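Second hand for the bench arm – buy now or wait?

sbachmann
We have one arm with a jointed hand and I'm planning the next budget.
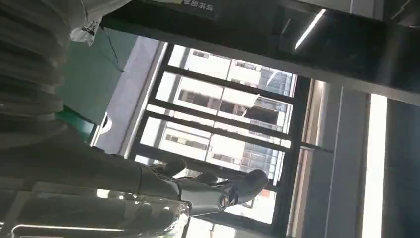 Jendgate wants 1,740 for a spare hand, 8 weeks out. Skekell sells only the fingers, 70 each. Boss wants a number from me by December.

wumell_fan
Buy the fingers. In my shop the palm outlived everything else.

tk_lineside
Disagree. Fingers alone means you do the swap and the calibration. That cost us a full shift – price your own hours first.

wumell_fan
A shift once a year is still cheaper than 1,740.

sbachmann
Does the ribbed sleeve count as a wear part? Neither quote lists it.

tk_lineside
Ours did. Aebischer charged 25 for one, plus shipping. Put two in the budget.

sbachmann
OK, adding two. Still undecided on the hand.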